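Birkudora FAQ

Home | Method | Results | FAQ | Downloads | Contact

Last updated March 2022

I get a lot of the same emails about Birkudora, so I've started collecting the answers in one place. If yours isn't covered, write to me and I'll probably add it. — Isla MacBrayne

What is Birkudora, in a sentence or two?

It's a way of teaching a robot arm to pick things out of a bin when the things are lying against each other or up against a wall. The arm tries a grasp, the software scores how it went, and the scores go back into the model that picks the next grasp. It's a pretty old idea at heart. The new bit is how we handle the failures.

OK, so how do you handle the failures?

Most setups I'd worked with before treated a miss as a zero and moved on. We keep the finger force readings from the last part of every attempt and sort misses into 3 kinds: the fingers closed on air, the fingers hit the wall or a neighbor, or the piece was held and then slipped. Each kind gets its own penalty. A wall hit teaches the model something about where the hand was, and a slip teaches it something about where on the piece it grabbed, and mixing those up was costing us a lot of attempts.

How much data did you use?

The main training set has 1,568 grasp attempts, all on the real arm. People expect me to say we pretrained in simulation, and we did try that (for most of a summer!), but the contact between a stick and the bin wall never behaved the way ours does, and the pretrained model wasn't any better by the end than one started cold. I'd love to hear from anyone who has gotten this to work.

Why blocks and sticks? Why not real products?

Because I wanted pieces that are easy to replace and hard to pick up. A long thin stick lying flat gives you very little to get hold of, and if you push it against a wall it gives you even less. Plain shapes also make it much easier to work out why an attempt failed. With a bag of chips or a shampoo bottle there are ten things going on at once.
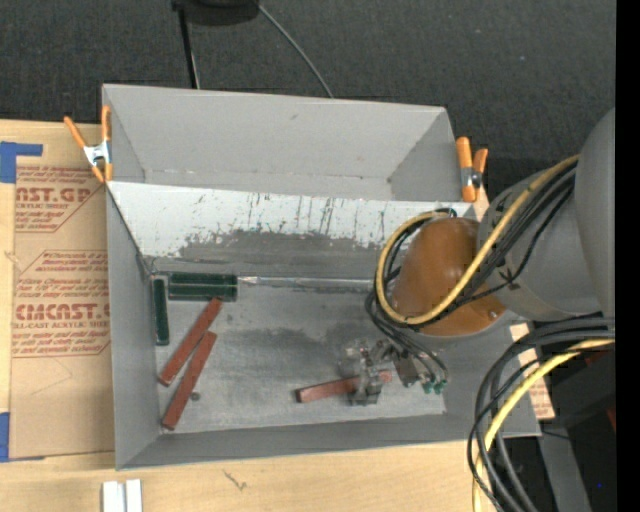
The other reason is that long pieces interact. Nudge one end and the far end swings into something else, so a grasp that looked good a moment ago can be spoiled by the approach itself. We wanted the model to have to deal with that from the first attempt, and it does seem to learn to come in along the piece when there's a neighbor close by. I didn't expect it to pick that up as early as it did.

Does it work better than the usual approach?

On our bin, yes. Trained on the same attempts, the version with sorted misses beat the plain one in every arrangement we tested, and the gap was widest for pieces touching a wall. In open floor space there's hardly any difference, so if your parts are nicely spread out I wouldn't bother.

How did you test it?

We drew up 32 arrangements before training started and kept them out of the training set. Each method got the same arrangements in the same order. We reset them by hand from printed overhead sheets, which is slow and a little bit fussy, and I'm sure there's some placement error in there. The sheets are in the download if you want to copy our tests.

Can I use it with a different gripper?

Probably, as long as it gives you some kind of force or current reading at the fingers. Without that you can't tell a slip from a miss, and then you've lost the whole point. The folks at Wetlow have it running on a two-finger hand with motor current only. They had to redo the slip threshold from scratch but left the rest alone. Suction is a different story and I have no plans there.

What's the difference between Birkudora and Bratora?

Bratora is the labeling tool. Birkudora is the method. I named them too close together and I'm sorry. You can use Bratora by itself to go through your force traces and tag them, and some people do only that.

How long does a training run take?

The learning part is quick — I start it before lunch and it's finished when I get back. Collecting the attempts is what eats your time. Plan for jams, plan for a piece that ends up somewhere the arm can't reach, and plan for someone to be in the room.

Do I need depth images?

We use them, yes. I ran a color-only version for a while and it did fine on separate pieces and badly on overlapping ones. Morrison, our second test setup, has an older depth sensor with a lot more noise and the results held up there, so you don't need anything fancy.

Will you release a bigger dataset?

That's the plan. I'd like to get to 2,000 attempts and put the whole lot up in June, force traces included. If the arm behaves it could be sooner.

Can I cite this?

Please do! There's a citation file in the download. If you only used the test arrangements, mention those by name so people know which part you mean.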